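Student Team Works Toward August Trial of Two-Arm Folding Cell

The two-arm cell built by the automation project course at Skolent Technical College has now logged 219 complete folding attempts, of which 123 met the team's own acceptance standard. The student who leads the controls group does not regard the figure as good.

"It's a baseline," the controls lead said. "We needed a number before we changed anything, and now we have one. Before that we were arguing from whatever run people remembered."

The project, called Clirnwood after the residence hall where the proposal was written, is a two-semester assignment for students in their final year. The brief handed out by the department was short: handle unsorted garments with two arms, place them folded in a stack, and document every failure. The team chose to keep the garments unsorted in type as well as in color, a decision the controls lead described as the most expensive one they made.

"If you only do towels, you can write the whole thing as fixed positions," the student said. "A towel has four corners and they're all the same. Pants have a waistband, two legs and a crotch seam, and the weight isn't where you expect it. The two ends don't behave the same way when you lift them."

The work is divided between three groups. Controls writes the motion and grasp routines. Mechanical is responsible for the cell, the mounts and the gripper fingers. The test group runs the trials and decides whether an attempt counts, and its members are not permitted to write code. The course instructor introduced that separation after a previous project in which the people scoring the runs were also the people tuning them.

A standard attempt has four stages: pick, spread, fold and place. According to the test group's records, the spread stage produces more failures than the other three combined. Both arms must take hold of the fabric, separate until it is taut, and stop before one side slips.

"Taut is a bad word for an engineer," the controls lead said. "You can see it, but you have to tell the controller what it means. We started with a fixed distance between the wrists. That works for one garment. Then you change the size and either it sags or you pull it out of the fingers."
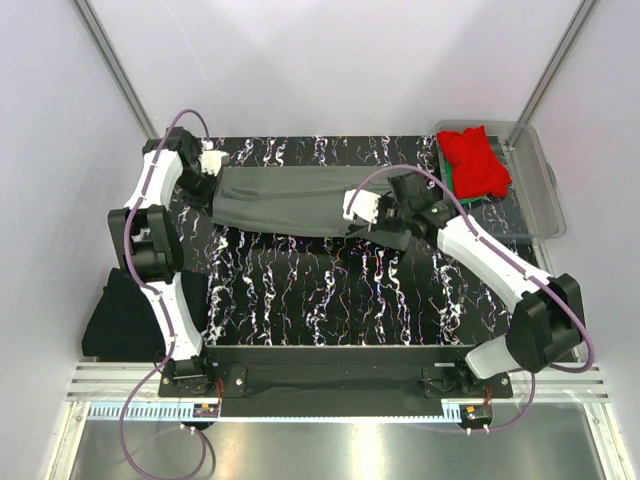 The second version dropped the fixed distance and used motor current as an indirect measure of load. As the arms move apart, current in the joints rises slowly and then more steeply once slack has been taken up. The routine looks for the change in slope and halts there. The method requires no added sensors, which suited the budget, but it is sensitive to speed. Friction in the joints masks the signal when the arms move too slowly, and the stop comes late when they move too fast.

The team settled on a compromise speed by running the same garment repeatedly and plotting where each stop occurred. The controls lead called the exercise tedious and said it should have been done in the first month.

"We were tuning by eye until then. You change a value, it looks better, you keep it. Then someone runs a different shirt and it looks worse, and you change it back. I have log entries where we set the same parameter to the same value 2 times in one week and wrote down a different reason."

Stretch fabrics remain unsolved. Knit material continues to extend after the slack is gone, so the current curve has no clear bend. The present routine handles this with an upper limit on travel, after which the arms stop regardless of load. Attempts that end on the limit are recorded separately, and the test group scores them under the same standard as the rest.

Cable routing also took more time than planned. Cables that were tied close to the links restricted wrist rotation, and the first fix, longer slack at the base, allowed them to drag. Mechanical now requires a full sweep of both arms at low speed after any change to the routing, with one person at the stop button.

Motion planning for two arms was first handled by treating each arm as an obstacle to the other. The plans were safe but slow, and during the fold stage the planner often returned no solution. The current version treats the pair as one system while both are holding fabric and as separate systems at all other times. The handover between the two modes is where most software faults now appear.

"It's a state problem," the controls lead said. "One arm thinks it's holding and the other thinks it's free. If the cloth drops out on one side, that's exactly what has happened, and the code has to notice."

Drop detection was added in response. Each gripper reports finger position, and fingers that close farther than expected are taken to be empty. Thin fabrics sometimes trigger a false drop. The threshold is now set per garment class, which the student acknowledged is a partial retreat from the original aim of handling anything.

The team will present its interim report on 29th June. The extended trial, planned for August, calls for 500 attempts with the software frozen beforehand. No parameter may be altered once the trial begins, and the test group will choose the garment order.

Asked what result would be acceptable, the controls lead declined to give a percentage.

"I want the failures to be in categories we already have names for," the student said. "If we finish and the 'other' column is still the biggest one, then we didn't understand the machine."

The code and the trial logs will pass to the next group of students when the course restarts. A handover document is in preparation, and the section on the spread routine is the longest so far.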